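The Cup Lessons

By Young-sook Kwon
2019-07-03
Reading time: 3 minutes
Print | E-mail

At Dullovura the working day begins with cups. They are plastic, the kind you would take to a picnic, and the people here have stacked and unstacked them so many times that they speak of them like colleagues.

The project is called Isuline. Its goal sounds small: a robot with two arms should learn to put cups into each other and take them apart, wherever they stand on the table. Nobody writes the movements down as rules. A person guides the arms through the task, the computer stores what the cameras saw and how each joint moved, and this becomes one example. The group had 219 examples in January. Now it has 2876.

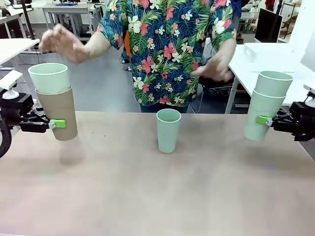
More examples of the same thing teach the system very little, Nermina Shehu told me, and she would give away half of the collection for 800 recordings in which something goes a bit wrong and is then repaired. A clean stack shows the robot where it should arrive. It does not show what to do when a cup leans to one side.

Gun-woo Myung, who plans the sessions, partly agrees. In spring he changed the instructions for the operators. Before, a clumsy attempt was deleted at once. Today it is kept if the operator can save it, and a short note is added to the file. The operators liked this change, because they were tired of being perfect.

There is also the question of the hands. Some sessions include a person who reaches over the table while the arms hold their cups, so the learning system also meets sleeves, fingers and bare arms. A robot that has only seen a quiet table can behave strangely when a visitor comes near.
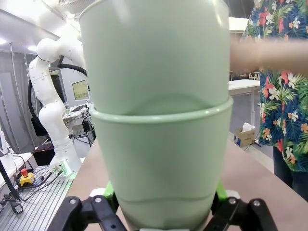
The notes take more time than one expects. After each session Joon-young Byun watches the recordings at double speed and marks the moment when a grip closes and the moment when it opens. He rejected 1506 recordings in the first months, most of them for dull reasons – a camera clock that was late, a file without an ending. He keeps these on a separate disk and does not want to throw them away.

Between two examples the cups are set out again. Myung does not allow neat rows, for a system that sees only neat rows will depend on them. Wide gaps are welcome, and so is a cup of another color.

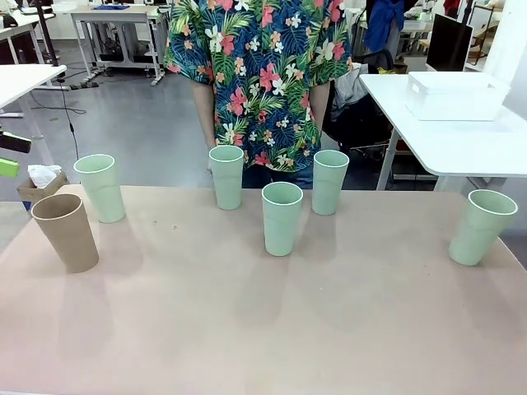 What comes after cups

The next task will be bowls, which are wider and harder to hold from the side. Shehu has already asked for lids as well, but Myung wants to wait until the cup model works on a second table, in another room with different light. The first test of this kind was in spring and it was not good. The arms moved with confidence to a place a little left of the cup and closed on air.

Byun is now comparing those failed attempts with the notes from the first months. He had reached the second folder when I left.

Print | E-mail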